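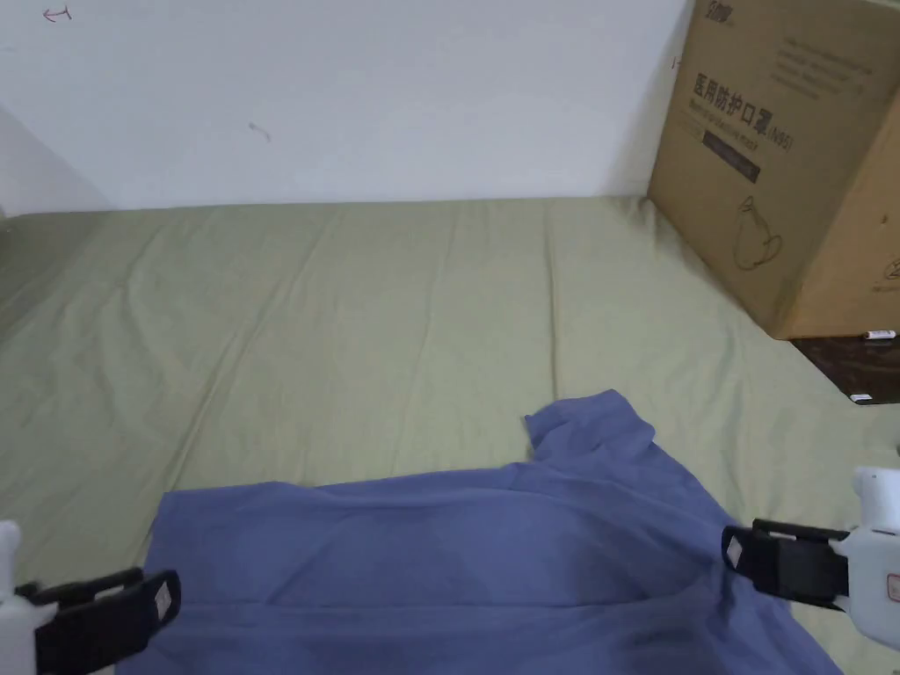 Brillholm Fitted Sheet, Sage

Search products Search

25 shares

The Brillholm is a plain-weave cotton fitted sheet supplied by Wollmont for guest beds, sofa beds and standard mattresses. It is sold as a single item. The matching flat sheet and pillowcases have their own pages and are not included in the pack.

Color: sage, a pale gray-green. The fabric is dyed in the piece, so both faces are the same shade. Color may vary slightly between dye lots. Customers ordering several sheets for the same room should place them on one order and ask for a single lot.

Specifications

Material: cotton, plain weave
Fabric weight: 102 g per square meter
Finish: matte, unbrushed
Maximum mattress depth: 25 cm
Elastic: 20 mm, full perimeter, enclosed in a stitched channel
Sizes: 4 (twin, full, queen, sofa bed)
Care: warm machine wash, low tumble dry, medium iron

Fit

Measure the mattress from the bottom seam to the top seam, including any topper that will stay under the sheet. If the total is more than the maximum depth, the corners will lift when weight is put on the center. The sofa bed size is cut shorter than the full and has a shallower pocket. It should not be ordered for a regular mattress.

Start at the corner nearest the wall and fit the diagonally opposite corner second. The care label is sewn into the foot end, on the right. Some fold lines from the packaging will remain on first use. They come out in the wash or with a medium iron.

Use as a folding surface

A made bed is often the largest flat area available for sorting laundry. The unbrushed finish holds less lint than a flannel sheet and gives enough friction to keep a cotton garment in place while it is being squared up. Lay the garment face down, pull the side seams straight and smooth it from the center outward. Press lightly. Heavy pressure moves the sheet along with the garment and leaves long creases in both.
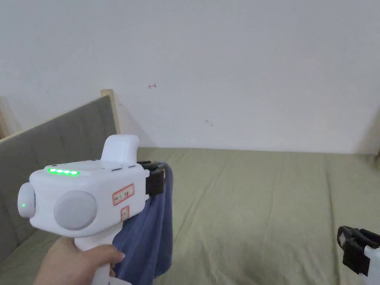
Brillholm fitted sheet in sage on the bed, with a blue cloth held above it.

Dark and mid-blue items should be washed separately from the sheet until they stop releasing dye. New denim should not be left on the sheet while damp. Color transfer is not covered by the Wollmont guarantee.

If a garment has been bunched up, lift it by the top edge and let it hang before putting it back down. Most of the loose folds will drop out under its own weight. Deeper creases near seams usually need steam. Do not iron clothing directly on the bed, as heat passes through a single layer of cotton and can mark a foam mattress.
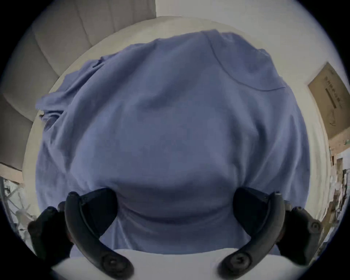 Heavier knits take longer to settle than woven shirts and should be supported with a hand on each side when moved, especially near the shoulder seam. Once folded, they can be stacked on the sheet without slipping, provided the elastic is seated fully under the mattress edge.

Washing

Wash before first use. Close any zippers in the load and keep the sheet out of the same drum as towels, which add lint. Remove it from the dryer while slightly damp if ironing is planned. Do not use chlorine bleach. Shrinkage takes place mainly in the first wash and is allowed for in the cut.

Related items

Brillholm flat sheet, sage
Cortés mattress protector, quilted
Plustutley under-bed storage bag

Orders placed before noon on Friday ship the same day. Unopened packs may be returned. Opened packs are accepted only if the sheet is unwashed and the original band is included.

4 comments

Bought the full. Fits a foam mattress with a thin topper, corners stay put. Color is grayer than I expected but fine with white walls.

Does the sofa bed size work on a mattress that folds in three? The pocket depth isn't listed separately.

Reply from Wollmont: Yes, but take the sheet off before folding the frame. The elastic can catch in the hinge.

Second one I've ordered. The new one is a touch lighter than the one from May, so the note about dye lots is correct. Elastic still good on the old one.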